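Open day at the Drilcombe workshop: your questions

When is the open day?
It runs once a month from March through the fall. Doors open at 10 a.m. and the last group goes in at 3:30 p.m. Each visit takes 57 minutes, including time for questions.

Do I need to book?
Yes. Groups are limited to 11 people so that everyone can see the table. Book at the front desk or through the Iladden visitor center. If you can't come, please cancel so the place can go to someone else.

What will I see?
The main demonstration is Titik, our two-armed table setup, handling plates. The operator sits next to the table and takes questions during the run. You will also see the parts room and the bench where we build grippers.

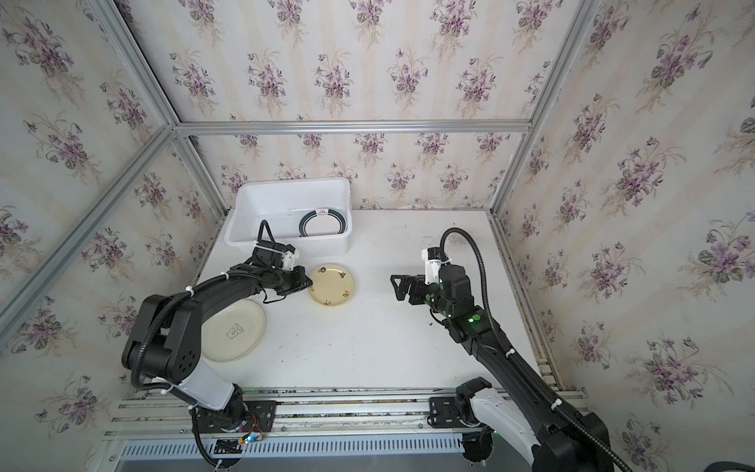
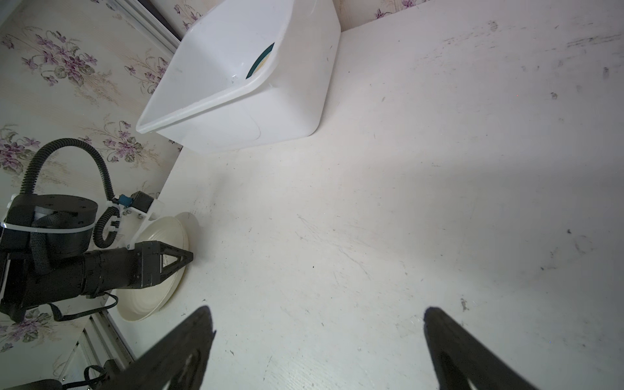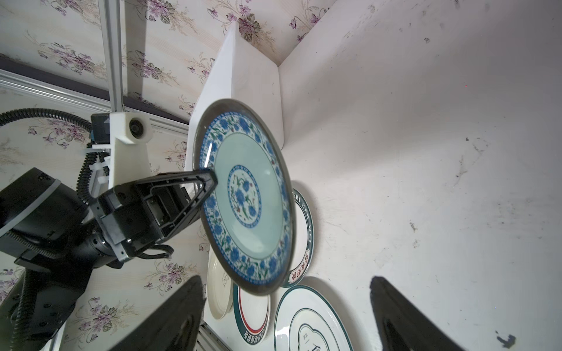 Two arms, plates and a white tub at the Titik table.

Are the arms working on their own?
Some of the time. Most of the morning is teleoperation, with a person moving a matching pair of arms and Titik following. After lunch we run trained programs. A sign by the door says which mode is on.

Why plates?
They are thin, smooth and hard to pick up from a flat table. They also come in many sizes, and most visitors know what handling one should look like.

Do plates get broken?
Yes, now and then. Visitors stay behind the yellow line and wear the safety glasses we hand out. If something breaks, we stop, sweep up and start again.

How much practice does a task need?
It depends on the task. For the plate work we recorded about 2,000 runs before the first open day, and we still add more.

Can I try it?
Visitors age 12 and up can use the practice station in the Ogbonna room. It has foam blocks and slower arms. Turns last 4 minutes.

Can I take photos?
Yes, without flash. Please don't film the screens in the parts room.

Is the building accessible?
There is a ramp at the side entrance and an elevator to the second floor. Stools are available if you can't stand for the full visit.

Who do I contact about school groups?
Write to Volkan Yüksel, care of the front desk. Give the age of the students and two possible months. School visits are free and are held outside open day hours.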